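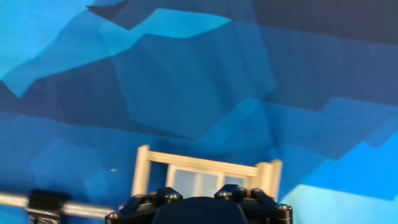 Rotifers first, then. Analyn Bautista has been looking down microscopes at pond water for 20 years and she still gets them wrong, she says, "at least once a session". We talked by phone, bad line, she was eating toast. Freshwater plankton mostly, the small stuff, and what eats it. I asked what a healthy sample looks like under low power and she said bits of everything, no order to it, which put me in mind of a wall done in that angular blue camouflage, pale pieces jammed up against navy ones. "Yes, if half of it was swimming," she said. Fair enough.

The news is the eggs. Her pond, the one she calls Dudora, has a rotifer in it that makes resting eggs far too early. They are meant to come late, when things get crowded or the food goes. Tough little cases, sink to the mud, sit there. Hers were turning up in January.

"I thought I'd mislabelled the jars. I went back to the jars. I hadn't."

So she counted. 1615 animals over the winter, by hand, on a gridded slide. Of those, 84 were carrying resting eggs. Doesn't sound like a lot. She says it is a lot for January, in water that cold, and she'd have been happy with none.

Reynaldo Yap did the hatching. He runs the cold room and came on the line halfway through, so apologies if I've muddled who said what in my notes. He took 267 eggs out of the mud and kept them in the dark in pond water, then brought them up to the light in batches. Some hatched in days. Others just sat. A few are sitting there now.

"People want a number for how long they last," Yap said. "I haven't got one. Ask me when I'm retired."

Why early, though? Bautista has two ideas and doesn't love either. One is crowding: the animals bunch up under the ice edge, so to each other it feels like a full pond even when its mostly empty. The other is a fungus. She has seen fine threads in dead females, and thinks a sick population might hedge its bets. I said that sounded like planning. She told me off. "No planning. The ones that did it left more daughters, that's all it is."

Yap prefers the crowding. They have clearly had this argument before.

The obvious worry is that the threads aren't fungus at all. Could be bacteria in chains, could be rubbish off the slide. She agrees. Stained material from the Selteo ditch, a mile off, showed nothing of the kind, but the ditch dries out in summer so it's a poor comparision and she'd rather I didn't lean on it.

Advice for anyone starting? Draw what you see before you look it up. Keep the live sample in the fridge, lid loose. Don't trust a preserved rotifer, they shrink to a blob and every blob looks like the picture in the book.

Next is the mud again, deeper this time, with a proper corer if one can be borrowed. Yap wants to know if older eggs hatch into animals that do the same early trick. Bautista wants to see the threads in something still alive. "One living one," she said, "with the stuff growing in it. Then I'll talk about fungus all day."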